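회사 소개

홈 | 회사 소개 | 하는 일 | 작업 기록 | 문의

도모라(Domora)는 집안일과 작은 매장의 일을 기계가 어디까지 할 수 있는지 시험하는 회사입니다. 사무실과 작업실은 덴드포트(Dendport)에 있고, 지금 13명이 함께 일하고 있습니다. 저희는 로봇을 만들어서 팔지 않습니다. 다른 회사가 만든 그리퍼와 팔을 받아서 실제 물건으로 시험하고, 그 결과를 글과 숫자로 적어서 드립니다.

저희에게 제일 많이 오는 질문은 "이제 로봇이 집안일을 할 수 있습니까?"입니다. 저희의 대답은 "일부는 할 수 있고, 많은 것은 아직 어렵습니다"입니다. 이 대답이 조금 답답하게 들리는 것을 압니다. 그래도 손님께 이것보다 더 좋게 말씀드리면 나중에 서로 곤란해진다고 생각합니다.

시작

처음에는 두 사람이 토닐스테드(Tornilstead)의 작은 식료품점 뒤쪽 방을 빌려서 시작했습니다. 가게 주인이 선반 정리를 기계에게 맡기고 싶다고 했고, 저희는 한 달이면 될 것이라고 대답했습니다. 실제로는 9개월이 걸렸습니다. 그 뒤에도 기계는 봉지에 든 쌀과 말린 나물을 잘 놓지 못했습니다. 그때 쓴 기록이 지금 저희 시험 방법의 바탕이 되었습니다.

지금 할 수 있는 일

모양이 일정한 상자를 집어서 옆 선반에 놓는 일은 꽤 안정되어 있습니다. 컵을 같은 방향으로 세우는 일, 빈 쟁반을 모으는 일도 조건이 좋으면 맡길 수 있습니다. 조건이 좋다는 말은 조명이 변하지 않고, 물건이 서로 붙어 있지 않고, 옆에서 사람이 자주 지나가지 않는다는 뜻입니다.

수건을 개는 일은 됩니다만 느립니다. 사람이 한 장을 개는 시간에 기계는 아직 수건의 모서리를 찾고 있을 때가 많습니다. 양말은 작년부터 시험 목록에 있는데 아직 자신 있게 말씀드릴 수 있는 결과가 없습니다.

아직 어려운 일

빛이 반사되는 포장은 지금도 어렵습니다. 표면이 번쩍이면 카메라가 글자와 가장자리를 놓치기 쉽습니다. 얇은 종이 상자는 세게 잡으면 눌리고 약하게 잡으면 미끄러집니다. 사람은 손가락으로 이것을 금방 조절하지만, 기계에게는 상자마다 다시 배우는 일에 가깝습니다. 스티커가 붙은 자리를 잡으면 마찰이 달라지는 문제도 있어서, 저희는 잡는 위치를 따로 기록합니다.

설거지, 냉장고 정리, 아이 장난감 치우기는 문의가 많이 오는 일입니다. 세 가지 모두 물건의 종류가 매일 달라지기 때문에 아직 맡겨도 된다고 말씀드리지 못합니다.

타미루 프로젝트

타미루(Tamiru)는 저희가 5월에 시작한 장기 시험의 이름입니다. 가정과 매장에서 흔히 만나는 물건 약 24종을 정하고, 집기, 옮기기, 돌려서 놓기를 같은 순서로 반복합니다. 잘 된 것만 골라서 보여 드리지 않고, 떨어뜨린 기록도 같은 표에 적습니다. 표를 읽는 방법은 작업 기록 페이지에 설명해 두었습니다. 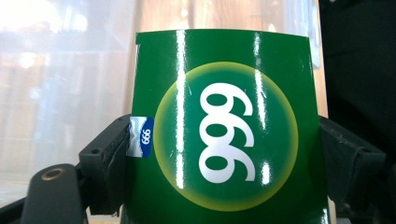 양쪽 손가락으로 초록색 포장을 잡은 그리퍼. 앞면의 숫자는 옆으로 누워 있고, 표면에 빛이 세로로 길게 반사됩니다.

포장을 잡은 다음에 글자 방향을 바로 세워서 선반에 놓는 것은 매장에서 특히 중요한 작업입니다. 손님이 앞면을 읽을 수 있어야 진열이라고 부를 수 있기 때문입니다. 숫자 6과 9처럼 돌리면 서로 비슷해지는 글자는 방향 판단이 자주 틀려서, 이런 포장은 시험 횟수를 더 많이 잡고 있습니다.

저희가 일하는 방법

시험할 물건은 가게에서 파는 그대로 씁니다. 카메라가 보기 쉽게 표면을 가공하거나 색을 바꾸지 않습니다. 창가 자리에서도 시험하고 해가 진 뒤에도 시험합니다. 보고서에는 성공한 비율과 함께 걸린 시간, 사람이 도와준 횟수를 적습니다. 사람이 한 번이라도 손을 댄 작업은 성공으로 세지 않습니다.

의뢰하시는 분께

맡기고 싶은 일이 있으시면 평소에 쓰시는 물건의 목록과 공간의 크기를 보내 주십시오. 사진이 있으면 더 좋습니다. 저희가 읽어 보고 지금 시험할 가치가 있는지 먼저 말씀드립니다. 사람이 하는 것이 더 낫다고 판단되면 그렇게 답장을 드립니다. 작업실 견학은 오후 2시부터 가능하고, 미리 문의 페이지에서 신청해 주시기 바랍니다.

맨 위로 | 개인정보 처리방침 | 도모라, 덴드포트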